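Storage and Sorting of Mixed Small Items in an Open Metal Bin

Project report, November
Corentin Langlois and Aravind Kurian

1. Background

The student workshop collects small loose items at the end of every open session. Most are toys, packets, lids and parts from kits. Until this term they were put in cardboard boxes under the bench, where they stayed until someone needed the box. The aim of this project was to compare containers for holding these items on a tabletop while they are sorted, and to write a short procedure that a new member could follow without help.

Two questions were set at the start. The first was whether a person can see every item in the container without moving any of them. The second was whether the container survives regular use with hard objects.

2. Containers considered

Three types were compared: a cardboard box, a clear plastic tub and an open metal bin. The box was rejected early. Its walls are vertical and tall for its width, so items near the wall are hidden unless the person stands directly over it. The tub was better in this respect but slid on the tabletop when an item was pulled toward the edge.

The metal bin has walls that flare outward. This gives a wider opening than floor and leaves more room for the hand near the corners. It is also the heaviest of the three and did not move in our trials.

3. Method

Items were placed in the bin in a single layer. Stacking was not allowed, as a flat packet can cover a small part completely. Each load was then sorted by one person into three groups: toys and building parts, packaging, and containers. The person worked from the left wall to the right and removed one item at a time. Loads were kept small on purpose. A load that covered most of the floor took longer to place than it saved in sorting.

Kurian did the sorting and Langlois kept the notes. We changed places after the second load to check that the groups were clear to both of us. There was one disagreement, over a lid without its jar, and it was settled by adding lids to the container group.

4. Observations

4.1 Spacing. Items with a gap between them were picked up on the first attempt more often than items that touched. Flat items were the hardest to lift. A building plate can be gripped by its sides, but a foil packet has to be pinched at a fold.

4.2 Surface. The bare metal floor reflects the overhead lights, and the bright areas shift as the person moves. Foil and white plastic are harder to pick out against it than red or green items. A matte liner would help — we did not have one in the right size.

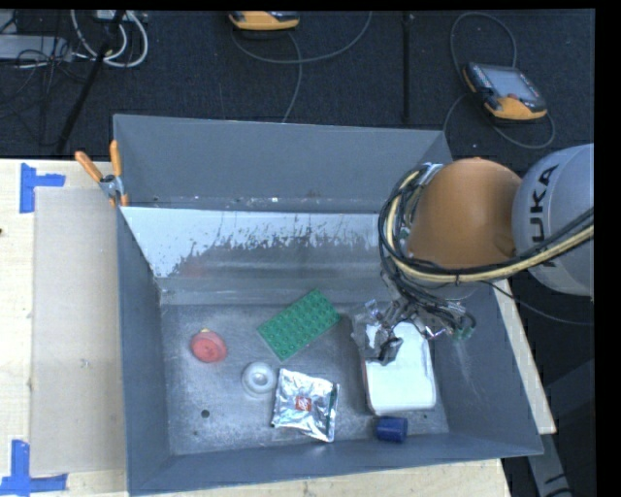
Figure 1. Mixed load in the metal bin, with foil packet, green building plate and round items. Scratches are visible on the floor of the bin.

4.3 Wear. The scratches did not affect sorting. Worn patches low on the wall were noted but not measured.

5. Recommendations

Keep the metal bin for tabletop sorting. Place items in one layer with space between them. Take flat items out first if they lie close to a wall. A liner should be tried next term, and the plastic tub can be tested again with a rubber mat under it.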